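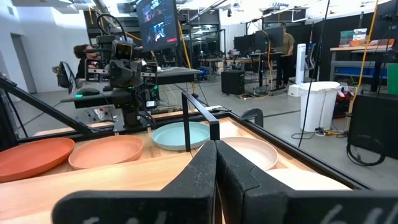
4. Setting the table: plates

4.1 Before you start

Read section 3 (Tabletop care) first. The Akberg tabletop is finished with oil and marks easily if plates are dragged across it. Udo plates have an unglazed foot ring on the underside, and the ring will scratch an oiled surface that has not cured. Allow 2 full days after oiling before placing anything on the table.

You will need:
Udo plates, one per place
A dry cotton cloth
Felt dots (supplied, bag 5)

4.2 Preparing the plates

1. Remove the paper sleeve from each plate. Keep the sleeves for storage.
2. Turn the plate over and run a finger around the foot ring. If you feel a burr, rub it down with the gray pad supplied in bag 5.
3. Wash new plates by hand in warm water with mild detergent. Do not use the scouring side of a sponge on the rim.
4. Dry each plate fully, including the underside.
5. Fix three felt dots to the foot ring, evenly spaced. Press each dot for a few seconds.

Note: Felt dots must be removed before the plate goes in a dishwasher or oven. Replacement dots are sold under part number 1231.

CAUTION: Do not place a hot plate on the tabletop without a mat. Heat leaves a white ring in the finish that cannot be wiped off. See 3.6 for repair.

4.3 Laying a row

Use this arrangement for serving, or for sorting plates by color before they are put away.

1. Wipe the tabletop with the dry cloth. Work along the grain.
2. Lower the first plate straight down. Do not slide it into position.
3. Place the remaining plates one at a time, leaving a hand's width between rims.
4. Check that no rim overhangs the edge of the table. Move any plate that does by lifting it with both hands.
5. If an accessory post is fitted to the table, keep the plates clear of its foot. Tighten the post before laying the row (see 2.4).

Note: The row does not need to be perfectly straight. Spacing matters more than alignment, as rims that touch will chip when a neighboring plate is lifted.

4.4 Color order

Plates in the Udo range may be laid in any order. For mixed sets, the warm colors are usually placed together and the light blue is used as a break before the white. Slight differences in shade between plates of the same color are normal and are not covered by the warranty.

The pale colors show metal marks from cutlery sooner than the darker ones. Remove marks with a paste of baking soda and water, then rinse.

4.5 Clearing and stacking

1. Scrape food into a bowl before stacking. Crumbs between plates scratch the glaze.
2. Lift each plate by the underside of the rim, one hand on each side.
3. Put a paper sleeve or a folded napkin between plates.
4. Stack no more than 5 plates. Taller stacks put too much load on the bottom rim.
5. Carry the stack with both hands under the lowest plate.

CAUTION: Do not stack plates on a shelf rated for less than the weight of the full set. Pluvwood wall shelves need the long brackets, part number 154.

4.6 Problems

Plate rocks on the table: a felt dot is missing or doubled. Remove all three and fit new ones.
Plate slides when touched: dust or oil on the felt. Replace the dots and wipe the table.
Faint gray lines on the tabletop: foot ring contact. Clean as described in 3.4, and re-oil if the lines remain.

Continue with section 5, Glasses and cups.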